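Brincombe packing drive fills its shelves in time for winter

The maroon tablecloth is back on the round table at Brincombe Hall, and that can only mean one thing: the parcel season has started! Packing for this year's winter boxes got going in April, a good few weeks earlier than usual, and by the end of the first morning there were 201 parcels stacked along the back wall, taped, labelled and ready to go out to Purkmont and the farms beyond it.

It's a brilliant start. Last year the whole drive finished on 200, and everyone involved was very pleased with that, so to have gone one better before lunch on the opening morning took people by surprise. Merle Halliday, who has run the drive from the beginning, had only set out enough tape for half a day and had to send her nephew down the hill for more.

"I kept looking at the wall and thinking somebody had stacked them twice," she said. "Then Shayne went along with his clipboard and read me the number, and I made him go back and do it again."

The idea is as simple as ever. Shops and households drop off boxed goods, anything new and still in its packet, and the packers sort them by size, wrap the breakable ones in cloth and fit them together so that nothing rattles. Each parcel has something for the kitchen, something for the bathroom cupboard and something nice that isn't strictly needed. That last one is the bit people write in about. A family at Purkmont sent a card in the summer to say their teenager had worn the bobble hat right through the warm weather.

The cloths are new this year, and they're lovely. Ebony Ngata spent a good part of the summer going through the remnant bins at Zirniris, the fabric shop by the bridge, and came away with 100 squares in all sorts of patterns — stripes, checks, swirly paisleys, one with herons on it. They do the job that crumpled newspaper used to do, and whoever opens the parcel gets a scarf or a tea towel or a bit of patchwork out of it as well. Jarrah Ruawai has been hemming them in the evenings and reckons he can now do one in the time it takes the kettle to boil.

There's a knack to the packing, and the regulars are happy to pass it on. Biggest box in first, flat side down. Cloth round anything with a corner that might poke through. Tall thin packets go up the sides, where they hold everything else steady. If the lid bulges, take it all out and start again (it always bulges the first time). Keith Ashby, who used to load delivery vans, gave a short lesson after the tea break and had one whole table repacking their morning's work, quite cheerfully, to his pattern.

Plenty of the packets that come in are bright, chunky things that turn out to be the hardest to place, and much of the talk at the table is about which way round they ought to go.

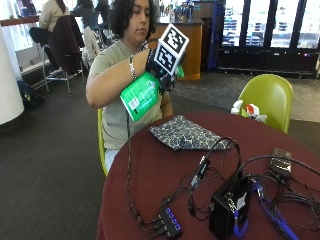
Turning a box slantwise before you commit to a place for it is something Keith swears by, and a few people who laughed at him in the morning were doing it by the afternoon. He says you find out where the weight is that way, and a parcel with its weight in the middle travels much better on the Purkmont road, where the last stretch is still gravel.

The first vanload goes out at half past nine in the morning once the labels have been checked against the list. Wan, the noodle shop opposite the hall, is sending over lunch for the drivers again, and there was a cheer when that was read out.

The target for the season is 1000 parcels, which sounded rather bold when it was pinned to the noticeboard and sounds a good deal less so now. Toothpaste, tinned fruit and warm socks are all running low, and small gifts for older children are always hard to come by. Donations can be left in the porch at Brincombe Hall at any time before six in the evening. Anyone who fancies a turn at the table is welcome to walk in — bring scissors if you have a pair you like, as the hall ones are dreadful.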